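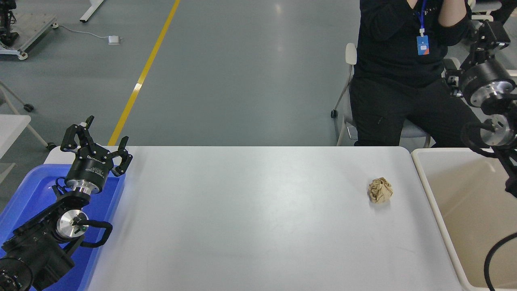 Ticket 234: left arm stops short of the paper ball
Cell: Otgate 2, two-arm sorting table
Opened by: Eirini Petridis
Assigned to: Nélida Carrasco
Priority: normal
Status: closed

Eirini Petridis, 9:40
Left arm on the Otgate 2 cell closes its gripper before it reaches the paper. Test item is the usual crumpled brown paper ball, placed toward the right side of the white table. Right arm picks the same ball and drops it in the beige bin every time. No fault code on the controller. Started after the August software update.

Nélida Carrasco, 10:15
Does it miss by the same distance each time, or does it wander? Please run 20 picks with the left arm only and leave the right arm parked over the bin.

Eirini Petridis, 11:05
Ran them. It missed 10. The early ones were fine, then it fell short and stayed short. Homing again fixes it for a while.

Nélida Carrasco, 11:20
Sounds like slip at a joint or a loose mount. Power down, then check the base bolts in the blue tray and the clamp screws at the middle flange. Move the arm by hand and feel for play. Check that the looped cable at that joint has slack through the full reach.

Eirini Petridis, 13:30
Base bolts tight. Cable has slack. Two clamp screws at the flange turned easily by hand, so that is probably it. Marks on the paint pen line show the joint has moved.

Nélida Carrasco, 13:45
Take those screws out, clean them, put on medium threadlocker and torque to the value in the Verkico service sheet. New paint pen line across the joint. Then redo the zero position for the left arm and save it under the Gadero profile. The old offsets are no good now.

Eirini Petridis, 15:50
Done. Let the threadlocker cure before powering up. Repeated the left arm run, no misses. Then ran both arms in turn, also clean. Old offset file kept in the backup folder.

Nélida Carrasco, 16:05
Thanks. Added the flange screws to the monthly check for this cell and the Bodnár cell. Closing. Reopen if the paint line shifts.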